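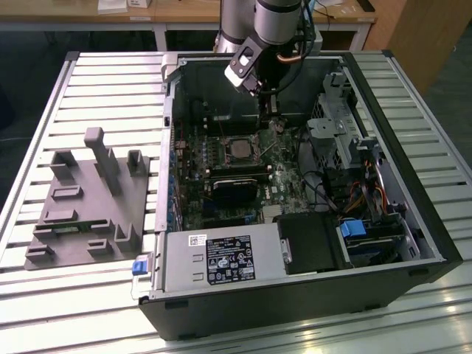
Wer reparieren will, braucht Ersatzteile, und zwar in zehn Jahren noch

Im November ist mein Rechner ausgefallen. Er lief sechs Jahre lang, dann blieb der Bildschirm schwarz. Das Netzteil war defekt. Ein Netzteil ist ein Standardteil, dachte ich, man schraubt das alte heraus und das neue hinein. Bei diesem Gerät von Dasotar ging das nicht. Der Stecker zur Hauptplatine hatte eine eigene Belegung, und das passende Netzteil war seit zwei Jahren nicht mehr lieferbar. Der Kundendienst bot mir 16 Euro Rabatt auf ein Neugerät an.

Ich habe das Teil am Ende gebraucht gefunden, bei einem Händler in Plavgate, für 103 Euro mit Versand. Der Einbau hat eine halbe Stunde gedauert. Der Rechner läuft wieder, und ich schreibe diesen Text darauf.

Über das Recht auf Reparatur wird inzwischen viel geredet. Meistens geht es um verklebte Akkus, um Sonderschrauben und um Gehäuse, die man nur mit dem Heißluftföhn aufbekommt. Das sind berechtigte Klagen. Sie treffen aber nur einen Teil des Problems. Mein Rechner ließ sich mit zwei Schrauben öffnen. Alles darin war zugänglich. Genützt hat mir das zunächst nichts, denn ein gut zugängliches defektes Teil bleibt defekt, solange es keinen Ersatz gibt.

Die Hersteller sagen, Lagerhaltung sei teuer. Das stimmt. Ein Lager kostet Miete, Teile altern, und niemand weiß genau, wie viele Netzteile eines bestimmten Modells in acht Jahren noch gebraucht werden. Diese Kosten verschwinden aber nicht, wenn der Hersteller sie nicht trägt. Sie landen beim Käufer, der ein neues Gerät bezahlt, und bei der Gemeinde, die das alte entsorgt. Ein Neugerät der gleichen Klasse hätte mich einige hundert Euro gekostet, dazu mindestens ein Wochenende, bis alles wieder so eingerichtet ist, wie ich es brauche.

Der einfachste Weg wäre, auf eigene Steckerformen zu verzichten, wo es eine übliche gibt. Dann müsste kein Hersteller ein Lager für Netzteile unterhalten, das würde der Handel von selbst erledigen. Einen technischen Grund für die abweichende Belegung konnte mir bei Dasotar keiner nennen. In der Antwort auf meine Anfrage stand, die Komponenten seien »optimal aufeinander abgestimmt«. Das gebrauchte Netzteil tut nichts, was ein normales nicht auch könnte.

Dass es anders geht, sehe ich in meiner Küche. Die Waschmaschine stammt von Kimus und ist deutlich älter als der Rechner. Vor zwei Jahren war die Laugenpumpe kaputt. Auf der Internetseite des Herstellers gab es eine Zeichnung mit Teilenummern, die Pumpe kam nach vier Tagen und kostete weniger als der Anfahrtsweg eines Monteurs. Kimus verkauft trotzdem weiter neue Waschmaschinen. Wenn diese hier einmal endgültig aufgibt, kaufe ich vermutlich wieder eine von derselben Firma.

Gegen eine gesetzliche Pflicht wird eingewandt, sie mache Geräte teurer. Wahrscheinlich ist das so. Wie viel es ausmacht, hängt davon ab, wie die Pflicht aussieht. Ich halte zehn Jahre Verfügbarkeit für angemessen, gerechnet ab dem letzten verkauften Stück, und zwar für die Teile, die erfahrungsgemäß ausfallen: Netzteile, Lüfter, Akkus, Pumpen, Dichtungen, Schalter. Für ein Zierblech braucht es keine Vorschrift. Außerdem müssten die Preise der Teile beim Kauf des Geräts feststehen oder wenigstens einsehbar sein. Bei einem Drucker von Rengifo, den ich einmal hatte, war die Fixiereinheit zwar lieferbar, sollte aber 238 Euro kosten. Der ganze Drucker hatte weniger gekostet. Auf dem Papier gab es das Ersatzteil also. Ich habe den Drucker zum Wertstoffhof gebracht.

Ein weiterer Einwand lautet, die Leute wollten gar nicht reparieren. Manche wollen das nicht, und sie sollen es auch nicht müssen. Aber auch wer selbst keinen Schraubenzieher besitzt, kann ein Gerät in eine Werkstatt geben oder es weiterverkaufen. Beides setzt Teile voraus. In meiner Straße hat der letzte Betrieb, der Fernseher und Stereoanlagen gerichtet hat, vor Jahren geschlossen. An Kundschaft fehlte es dort bis zuletzt nicht, im Regal hinter der Theke standen immer Geräte, die auf irgendein Bauteil warteten.

Bis sich an den Vorschriften etwas ändert, kann man vor dem Kauf nachfragen, welche Teile es wie lange gibt. Ich habe das neulich bei drei Anbietern getan, als meine Mutter einen Rechner brauchte. Einer hat geantwortet. Bei ihm haben wir bestellt.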